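Capítulo 7
Fallos de agarre y seguridad en la manipulación de materiales textiles

Objetivos del capítulo
Al finalizar el estudio de este capítulo, el alumno deberá ser capaz de distinguir entre fallo de percepción, fallo de agarre y fallo de coordinación; interpretar un registro de incidencias de una célula de dos brazos; y proponer una secuencia de parada compatible con una carga deformable.

7.1 Planteamiento del problema

En agosto, la célula de plegado Zirnuvness, instalada en la planta de lavandería de Merkasetti, registró 32 paradas no programadas en un lote de 200 piezas. Ninguna de ellas ocasionó daños personales. Una, sin embargo, terminó con el desgarro completo de una toalla y con el desplazamiento de una de las pinzas respecto de su posición de calibración. El suceso quedó anotado con el código de incidencia 2082 y constituye el caso de estudio de este capítulo.

La investigación fue encomendada a la ingeniera Si-eun Noh, de la empresa integradora Mideo. Su informe parte de una observación que el proyectista acostumbrado a piezas rígidas suele pasar por alto: el controlador daba por concluido el agarre cuando los dedos alcanzaban la cota prevista, con independencia de que hubiera tela entre ellos.
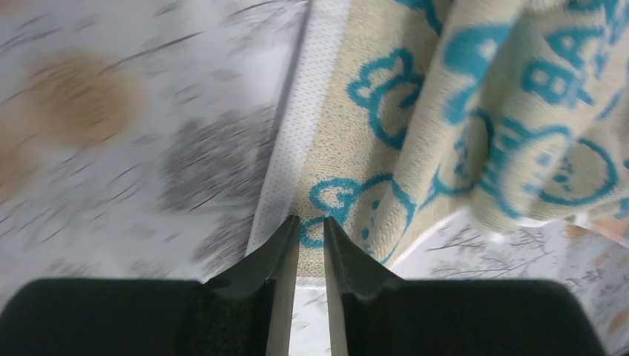 Se denomina agarre en vacío al cierre de la pinza sin material entre sus dedos. Su detección por medio de la corriente del motor resulta poco fiable en tejidos delgados, pues la diferencia entre el cierre con tela y el cierre sin ella puede quedar por debajo del ruido de medida. La geometría de aproximación agrava la dificultad. Cuando las puntas se encuentran justo por debajo del borde inferior de la tela y el espacio entre los dedos sigue abierto, un error de pocos milímetros basta para que la pinza se cierre sin sujetar nada. Los pliegues colgantes introducen una segunda fuente de error, ya que el borde detectado puede corresponder a una capa doblada y no al contorno real de la pieza.

En la incidencia 2082, el brazo izquierdo sujetó correctamente la toalla y el derecho tomó únicamente un pliegue. El sistema de supervisión recibió dos señales de agarre válido y autorizó la fase siguiente.

7.2 La fase de tensado

El tensado consiste en separar ambas pinzas hasta que la pieza quede extendida entre ellas. Durante esta operación, los dos brazos forman con la tela una cadena cerrada, de modo que todo error de posición de uno se transmite al otro en forma de fuerza.

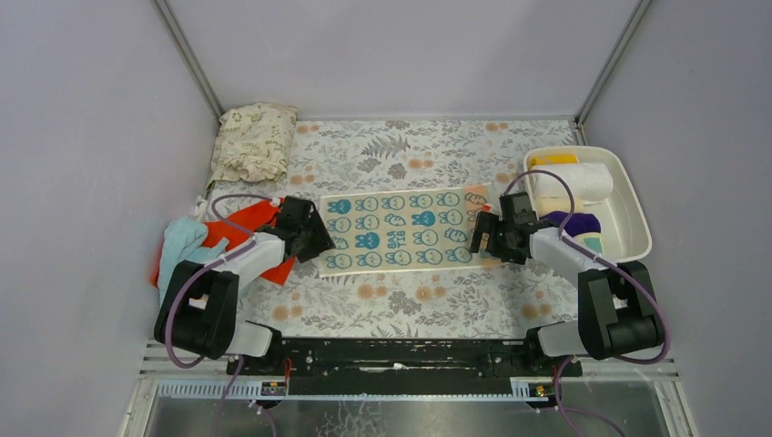
Figura 7.2. Paño sujeto por sus dos extremos cortos y mantenido en tensión por ambas pinzas.

El límite de fuerza de la célula había sido fijado en 48 N para cada brazo. Al deshacerse el pliegue, el brazo derecho avanzó bruscamente y el límite se rebasó en el brazo izquierdo, que ejecutó una parada de protección. El derecho no recibió la orden correspondiente y continuó su trayectoria hasta producirse el desgarro. Según el informe, la causa inmediata fue el agarre parcial; la causa de fondo, la ausencia de una parada común a los dos brazos.

Gil-soo Myung, responsable de mantenimiento de la planta, hizo constar además que el manual suministrado por Gittins describía el rearme de cada brazo por separado. El operador que lo siguiera podía reactivar uno de ellos mientras el otro conservaba la tela tensada.

7.3 Cuestiones previas

Antes de abordar el análisis formal, conviene que el alumno reflexione sobre los siguientes puntos:

1. Qué magnitudes deberían vigilarse de forma conjunta durante el tensado.
2. En qué orden han de abrirse las pinzas tras una parada con la pieza todavía sujeta.
3. Qué comprobación permitiría diferenciar un borde real de un pliegue antes de autorizar el movimiento.

El apartado 7.4 desarrolla el árbol de fallos de la incidencia y define la terminología empleada en el resto del capítulo.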